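Two small tables

For eleven years I owned a real dining table. It sat six, or eight if two of them were children, and in all that time I believe it sat six once. The rest of the year it held mail, a sewing machine, a bag of potting soil with a clothespin on it, and me at one end with a plate. When I moved into the new place on Dumlao Street I measured the room, measured the table, measured the room again in case it had changed its mind, and sold the thing to a couple who came with a van and very strong opinions about oak.

Then I ate standing up for 3 weeks.

You can get used to eating standing up. The counter is a decent height, the sink is right there, and a surprising number of meals turn out to be toast. What ended it was soup. I made a big pot of the lentil one, poured myself a bowl, and found that soup really does want a person to sit down. I ended up on an upturned crate with the bowl on a chair, which is a thing I had last done in college and had not missed.

So I went looking for folding tables. My budget was small and my standards were lower, and I still managed to be disappointed for most of November. The first one I brought home was from Emano, the discount place out by the car wash. It was the right size and had a locking bar that was supposed to drop into a notch. The bar had never met the notch and didn't care to. I took it back. The woman at the returns desk opened it, leaned on it, watched it sag, and gave me my money without a word.

The second was a Taver, which is the one everybody's aunt has. Nice and solid, and 39 inches across, which meant that with it open I could reach the refrigerator or the window but had to decide beforehand. I kept it for a weekend. It's in my sister's garage now under the Christmas lights.

The ones I have ended up with are from Tasta, a shop that mostly sells mops. They were stacked flat behind the mops. The tops are square, with a marble pattern in orange and salmon and gray over cream, and there's a thin red edging that I suppose is meant to be cheerful. I stood there for a while telling myself I could find something plainer. They were 33 dollars for the pair. I found I had always liked salmon.

What I had failed to consider was the floor. The floor in this apartment is also marble, or marbled, white and gray, and it came with the place. One sort of marble is a floor. Two sorts, in disagreement, is the lobby of a hotel that used to have a fountain. I thought about a tablecloth, and went as far as holding a sheet over one of them, and it looked like a table with something wrong with it. The sheet went back in the closet.

The plan was to push them together and have one long table. This does not work. The tops will touch if you insist, but the legs are thin crossed rods that splay out further than you'd think, and the neighbors' feet get tangled underneath. You get the tops flush, you go to fetch the salt, and when you come back there's a gap again. I have dropped two pencils, a bread roll and most of a hand of rummy through that gap. I tried a pair of clamps, and then I had a table with clamps on it. After that I gave up and let them stand a little apart, like two people at a bus stop.

And I've come around to it! One table is for eating and the other is for whatever I was doing before I got hungry, and since they don't touch, the one can't creep onto the other. With the oak table there was a slow tide. The mail advanced, the plate retreated, and by spring I was dining on a patch the size of a paperback. Now there's a border. Paperwork has tried to cross it and ended up on the floor.

The other discovery has been the dishes. I got rid of most of mine in the move, the good plates being heavy and the bad plates being bad, and kept the stainless steel bowls, which I'd bought years ago for camping and used for camping once. They're shallow, they nest, and you can drop one at midnight without having to find your shoes. They also make a noise when you set them down. On the old table, with the pads and the cloth, you would never have noticed. On these it's like starting a boxing match. I've learned to put them down one edge first.

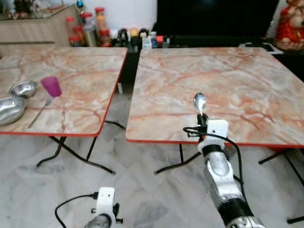 Posted by the proprietor
Writer, cook and sole dishwasher of Two Small Tables

The bowls have settled on the left-hand table, the small one behind the big one, and I couldn't tell you when that became the rule. The pink cup lives over there as well. It's plastic, a loud see-through magenta, and it has outlasted every glass I've ever paid proper money for. I don't remember buying it. It was in a box marked BATHROOM with a colander.

Spoons are another matter. I came out of the move with 6 forks and hardly a spoon to my name, and the small ones went first, as they always do. I have theories. Yogurt is in most of them. For a while I was stirring coffee with the handle of a fork, which does the job if you're patient and don't mind being seen. There are small spoons in the house again now, the plain steel kind, and I'm keeping a closer eye on them than is probably dignified.

I did have people over, finally. Four of us, two to a table, passing the bread across the gap. Someone asked if it was supposed to be like a café, and I said yes. The soup was the lentil one. Nothing went through the middle except a napkin, and somebody's knee folded a leg in but the table stayed up, so that's a better showing than the Emano would have made.

Next is chairs. I have two that match and one crate, and the fourth guest sat on the step stool – she was very nice about it. Tasta doesn't do chairs. They do have a new mop in.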